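Brimbridge Packed Lunch Diary

Version 2, last changed in March

What it is

A set of 298 diary entries on what people in Brimbridge took with them to eat at midday. Each entry covers one meal. The entries were written by hand on paper sheets and typed up afterwards, with spelling left as it was apart from place names.

Files

entries.csv holds the meals, one per row.
places.csv lists where meals were eaten (desk, bench, bus, staff room and so on).
notes.txt has the longer remarks that would not fit on the sheet.

Columns in entries.csv

entry: a running number
household: a letter code, the same across all entries from one home
time: when eating started, 24-hour clock
main: the main item, in the writer's own words
fruit: yes, no or blank
container: box, bag, flask, plate or other
left_over: none, a little, half or more

Blank means the writer left the line empty. It does not mean no. Please keep the two apart when you work out totals for fruit.

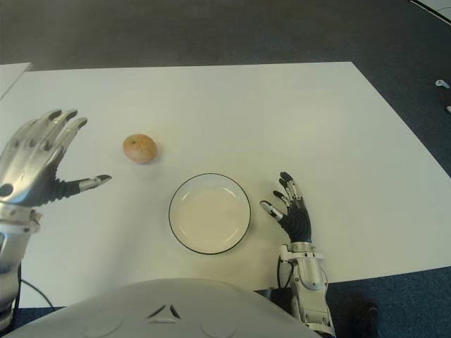 Fruit and a plate on a white table.

Sheets came in three rounds. The first round had no container column, so those rows say "other" throughout. We thought about guessing from the remarks and decided against it.

Shop and brand names were kept where people gave them. Bako turns up often under main, usually for filled rolls, and Trekside under container for flasks. Prarkov is a soup. Some writers spell it with a k in the middle, and these have been made the same.

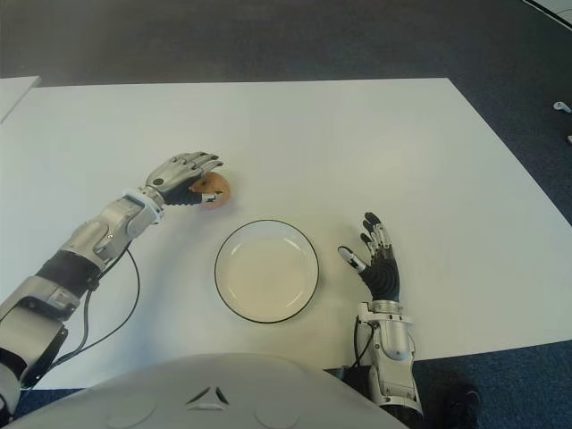 Meals eaten at home are included if they were made ahead. A lunch cooked and eaten on the spot was left out, even where the sheet was filled in properly. Two sheets could not be read and were dropped.

Known problems

Times are often rounded to the half hour.
Household F changed hands midway through round 2 and should be treated with care.
The word "salad" covers everything from a few leaves to cold pasta.

Use

Free to copy and change for any purpose. If you correct a row, add your change to notes.txt with the entry number.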